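We use cookies to improve your visit. Accept | Manage preferences

So I finally made it to the Lorgate open day, and I am so glad I went on the Friday! Maribeth Evangelista (we used to share a desk, years ago) had been on at me since March to come and see the old tile works, and I kept saying next year, next year. Well, parking was 3 dollars, the coffee was strong, and I stayed until they started stacking chairs.

The glazing room was my favorite part. Lorna Quiambao took us through it and let us dip our own tiles, which is harder than it looks -- mine came out with a big thumbprint right in the middle. She has 398 glaze recipes in a card file, all handwritten, and she let me flip through the greens for as long as I liked. I came home with the name of one, Pititar, written on the back of my hand.
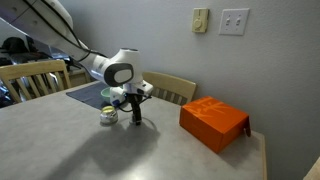
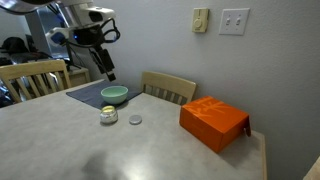
Lunch was lentil soup and flatbread out in the yard, and I got talking with Hanan Karam, who was restoring a kitchen floor and needed 500 hexagons in a cream they stopped making ages ago. She'd brought a broken one in her purse! We compared it with everything on the seconds table and found a pretty close match.

The kiln tour fills up fast, so put your name down when you arrive. I bought six blue seconds for the back step, and I still need to find out what kind of grout to use outdoors.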